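# Mokgethi grasp planner, four months in

We've had Mokgethi on our test cell since April.
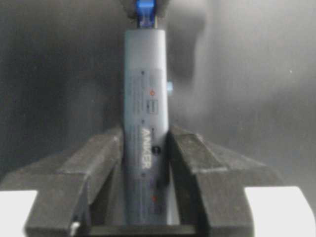

It takes a wrist camera stream, finds the object, and picks a pose for a two-finger gripper. Setup took one afternoon. The config is a single text file and the error messages say which line is wrong.

Planning is good on upright, narrow things like cylinders. I logged 2,413 attempts and 61 ended in a dropped or missed part. Most of the misses came from dark matte objects against a dark background, where the mask shrinks and the planner aims too high. Raising the exposure helped some.

The force setting is weaker. You get one limit for the whole pick, so a value that holds a heavy part is too much for a light one. Besstead lets you set close and hold separately, and I miss that.

The replay tool is the part I use most. It lines up camera, joint and gripper data on one timeline. It slows down badly past 4,000 entries, so split your logs.

Ka-ming Wan wrote the Fasurton driver, and it works without changes. I'd buy it again for single-part picking. For mixed bins, I would wait for per-object force limits.

24 Jul 2022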